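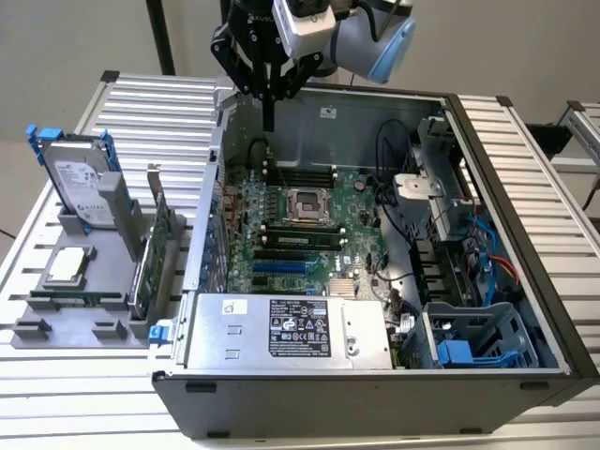
3.2 Removing and refitting a memory module

Applies to tower chassis serviced on the Marar bench. Complete section 3.1 (side panel and hard drive) first. The hard drive stays upright in the parts fixture, in its blue carrier, until section 3.4.

CAUTION: Disconnect the power cord and hold the power button for 4 seconds before touching the board. Do not open the power supply unit.

CAUTION: When the processor is out, the socket contacts are exposed. Keep tools, cables and fingers clear of the retention frame and lever.

1. Lay the chassis on its side with the open side facing up.
2. Clip the wrist strap to bare metal on the case.
3. Move any thin wires lying across the memory slots toward the drive bays. Do not pull on the SATA cables.
4. Press the retaining clips at the ends of the slot outward until the module lifts.
5. Hold the module by its edges and raise it straight up. Place it in an antistatic bag.
6. To refit, line up the notch in the module with the key in the slot.
7. Press down evenly on both ends until the clips close. If a clip stays open, remove the module and repeat from step 6.

Note: The blue slots lower on the board are PCIe expansion slots. They do not accept memory.

Note: If the slot is dusty, use short bursts of dry air from a distance of 75 mm.

Record the slot position on the Pavo service sheet before going on to section 3.3. Questions on this procedure go to Declan Conneely, Sotinora bench support.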